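Chapter 4
Reading the Section: How Buildings Are Explained by Cutting Them

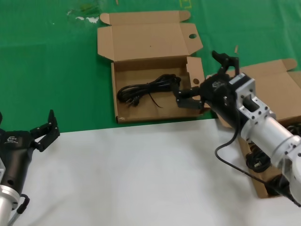

Figure 4.1 Coiled black power cord in an open cardboard box, with two robotic arms.

A plan tells the reader how a building is laid out on the ground. A section tells the reader how it feels to stand inside it. This chapter is concerned with the second kind of drawing, and with the decisions a designer must make before a single line is drawn: where to cut, in which direction to look, and how much to show beyond the cut.

The main case study is the public library at Vallcombe, designed by Estela Pereyra on a steep site between the market street and the river. The street entrance stands nearly 47 steps above the lower reading room, and no single plan can explain how visitors move from one to the other. Pereyra's office prepared 158 drawings for the building, of which 90 were sections. Many were drawn at a large scale and concern only a stair, a window seat or the meeting of a roof with a wall.

Two shorter studies follow. The Amegashie House is a small dwelling arranged on half levels, and is used to introduce the stepped section – a cut which changes position as it passes through the building. The Kanine Baths at Markanville show how light from above may be drawn, and what is lost when the heavy outline of the cut is given the same weight as the surfaces behind it.

Students should already be familiar with the drawing conventions set out in Chapter 2, in particular line weight and the marking of section lines on plan. Those who have not completed the measured survey in that chapter are advised to do so before attempting Exercise 4.3, which depends upon it.

4.1 Choosing the Cut

The position of a section is a matter of judgement. A cut taken through the middle of a building will often pass along a corridor or through a row of cupboards, and will say little about the principal rooms. Pereyra's first section of the library was of this kind. Her second was moved a short distance to the east, where it passed through the entrance hall, the main stair and the lower reading room in turn.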